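4. Cooking rice and porridge

This section is for the Olura pot with the standard lid. If you bought the pot with the glass lid, the times are the same but the steam valve is missing, and you can skip step 6.

Before you start, read section 2 about the power cord. The cord must be pushed fully into the pot, until you feel a small click. If it is only half in, the lamp is on but the plate stays cold. We get many letters about this.

4.1 White rice

1. Take out the inner pot. Never measure rice or water while the inner pot stands in the body.
2. Measure the rice with the cup that came in the box. One cup holds 200 milliliters, so it is smaller than the usual American cup.
3. Wash the rice in cold water. Stir with your hand, pour off the cloudy water, and repeat 3 times.
4. Fill with fresh water to the line which has the same number as your cups of rice. For three cups of rice, fill to line three.
5. Dry the outside of the inner pot with a towel and set it in the body. Turn it a little left and right so it sits flat on the plate.
6. Close the lid and check that the steam valve points to the back.
7. Press RICE. The lamp becomes orange.
8. When the lamp changes to green, wait ten minutes more before you open the lid. Then loosen the rice with the flat spoon.

Note: Old rice needs more water than new rice. Start with two extra spoons of water for each cup and write down what you liked. Haruto Tamura, who tested the rice programs for us, adds the water and lets the rice stand for half an hour before he presses the button. This gives a softer grain, but it is not necessary.

Caution: The steam is very hot when you open the lid. Keep your face and arms away. Open the lid from the side with the handle, and let the drops on the lid run back into the pot.

Caution: Do not put a cloth over the steam valve.
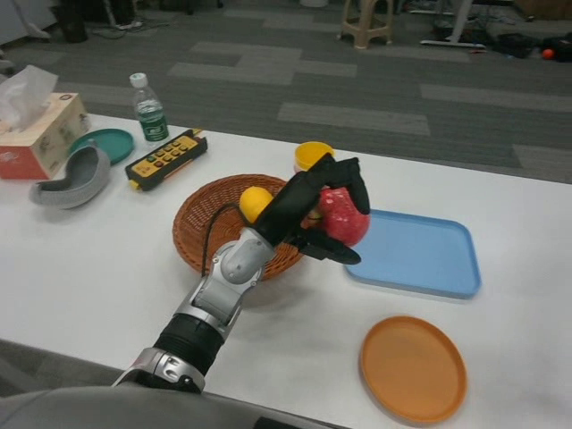

4.2 Porridge with fruit

Porridge uses the SLOW program, and the milk can rise over the edge if the pot is too full, so stay under the line marked MAX PORRIDGE. It is lower than the line MAX on the other side. Use one cup of oats, two cups of water and one cup of milk. A red apple, like the one above the tray, is good for this recipe, as it gives some color if you leave the skin on. Cut it in small cubes and put them in from the beginning. Soft fruit such as berries or banana should come in the last five minutes, otherwise it disappears completely.

1. Rub a little butter on the inside of the inner pot, up to the MAX PORRIDGE line.
2. Put in oats, water, milk, apple cubes and a small pinch of salt.
3. Press SLOW two times. The display shows 25.
4. Stir once when the display shows 15. Use the flat spoon or a wooden spoon, not metal.
5. When you hear the signal, stir again and serve. Porridge gets thicker while it stands. Add a splash of milk if you keep it warm for later.

Note: Cinnamon and sugar are best added in the bowl. Sugar in the pot can burn at the bottom and leaves a brown ring that is hard to wash away.

Steel-cut oats need the SLOW program twice. Let the pot rest five minutes between the two rounds and add half a cup of water.

4.3 Keep warm

After RICE the pot goes to WARM by itself. After SLOW it does not, and you must press WARM by hand. Do not keep rice warm for more than eight hours, or porridge for more than one. Press OFF and pull out the cord when you are finished. The lamp must be dark before you lift out the inner pot.

4.4 If the result is not good

Rice is hard in the middle: too little water, or the lid was opened too early. Sprinkle three spoons of warm water over it, close the lid, and press WARM for fifteen minutes.

Rice is brown at the bottom: there may be dry grains or starch on the plate. Let the pot get cold, then wipe the plate with a damp cloth.

Porridge comes out of the valve: the pot was too full. Press OFF, wait until it is cool, and clean the valve as shown in section 6.2. Do not start again before the valve is clean, both the cap and the small hole under it.

The display shows E3: the inner pot is missing or sits crooked. Repeat step 5 in section 4.1. If E3 comes back, contact Fagerlund service.

Text: Agnes Engström. Revised April 2019.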